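4.2 Sizing the gripper purchase in simulation

The second budget line covers end effectors for the Totov cell. Two parallel-jaw units were quoted by Prorico, a short-stroke model at 683 euros and a wide-stroke model at 800 euros, both excluding the mounting flange. The difference is small for one arm but is repeated for every station in the plan, so we tested reach and clearance in simulation before placing an order.

The simulated workspace holds a large box on a patterned tabletop, with small objects placed at random positions near it. We ran 1,000 approaches with each gripper model, using the planner settings of Section 3. An approach was counted as blocked when either finger or the gripper base touched the box before the jaws could close. Figure 3 gives the view along the open fingers for one approach, with a small brown egg-shaped object lying at the foot of the box, partly under its overhang. Placements of this type set the clearance requirement, as the finger on the box side has little room to pass.

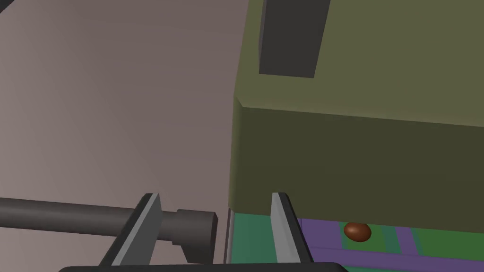

Figure 3. Rendered view between the open gripper fingers, facing the olive-green box. The target object is to the right of the right finger.

4.3 Effect on the equipment plan

The short-stroke model was blocked in 223 of its approaches. Most of these fell in the strip of table closest to the box, and changing the approach angle recovered only a few. We therefore budget for the wide-stroke model at all stations and move the spare short-stroke unit, already held at Totov, to the Grolier bench, where parts are presented in the open.

Finger plates are treated as consumables and charged to the running costs, following the cost split used in the Lukoševičius plan. Flanges are ordered with the arms. The Prorico quotation runs until the end of April and does not include delivery, which is entered separately in Table 5.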